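Threads > Sostville > Getting Around

1/ The 69 bus no longer stops at Camside. I learned this at the Camside stop, from inside the shelter, as the 69 went by.

2/ There was a notice. It was taped to the back of the shelter, facing the hedge. The hedge has been fully informed since March.

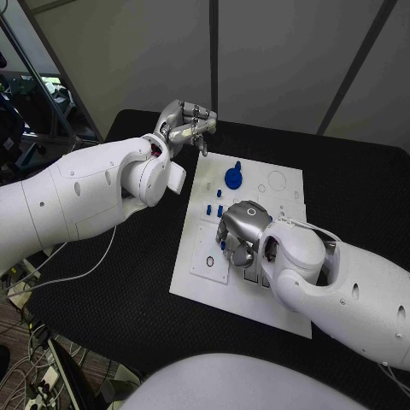

Over the black table.

3/ The new stop is "a short walk away." I walked it. There's a hill, a gas station, another hill, and a stretch where the sidewalk gives up and becomes somebody's gravel.

4/ I called the number on the notice. Caller 30 in line. The hold music was one song, and I now know which verse the singer doesn't believe in. 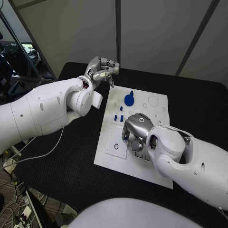
Charmaine Mabaso · Sostville · 7:40 a.m.

5/ Got through! A very nice woman told me the Camside stop was "consolidated." I asked what it was consolidated with. She said the other stop. I asked which one that was. She put me back on hold.

6/ The reason given on the website is that cutting Camside saves time. My ride to work is now quicker by one red light. The walk before it is its own commute.

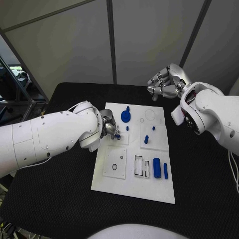
Riaan Ngubane: They moved ours outside Hendricks Tire two years ago and the driver still slows down at the old one out of habit. Wave like you mean it, sometimes he opens the door.

7/ Tried waving. The driver waved back. Lovely man, didn't slow down at all.

8/ There's a petition on the counter at the bakery. It has 1079 names and needs 2000. I signed under someone who wrote "BRING BACK THE BENCH TOO," and yes, I went to check, and they took the bench.

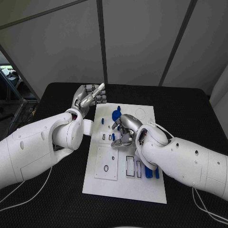
9/ Petition's there until they close at 6 tonight. Bring your own pen, the one on the string is dead. I'd offer you a ride, but I take the bus.

Contact | Terms | © Sostville Threads | Back to top

Related threads
Who do I call about the Camside streetlight
Aoi Amano: every pothole on the hill, ranked
Is the bakery out of rye again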